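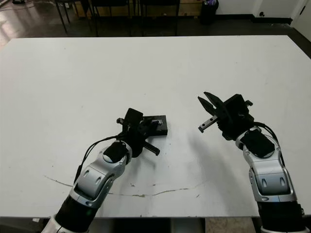

By the Irngate Home Desk – updated in May

Can a robot do my chores yet? Your questions, answered with as much cheer as we can manage

Can I buy a robot that does housework?
You can buy one that vacuums, and you can buy one that mows. If you mean a machine with arms that tidies whatever you left out, you can mostly buy a ticket to watch one.

What are the two-armed ones good at?
Taking hold of one thing on a big clear table. A flat black block on a white tabletop is a fair day's work. Your kitchen counter, with the mail and the toaster and half an onion, is graduate school.

Why two arms?
Try folding a sheet with one. Plenty of chores need a hand to hold and a hand to do, and getting the pair to agree is a good share of the trouble.

Do the grippers have fingers?
Two each, on the kind we see most. Fine for blocks and boxes. Less fine for a fitted sheet, which defeats people with ten.

How do they learn?
Often by repetition. The Sonach crew told us they ran 3,089 tries at moving small parts from one side of a bench to the other. We asked about socks. They changed the subject.

What about shop floors?
Better news there. Barroso has a pair of arms loading trays in its packing room, and they get through 67 trays on a decent shift. A person still does the odd-shaped ones and picks up whatever lands on the floor.

Does the table have to be perfect?
No. A crack or a few chips won't bother most setups. Moving the table might.

Will it load my dishwasher?
Falska says it's close. Falska said so last May too. It will also load it wrong, so it should fit right in with the family.

Should I wait before hiring a cleaner?
How dirty is your house?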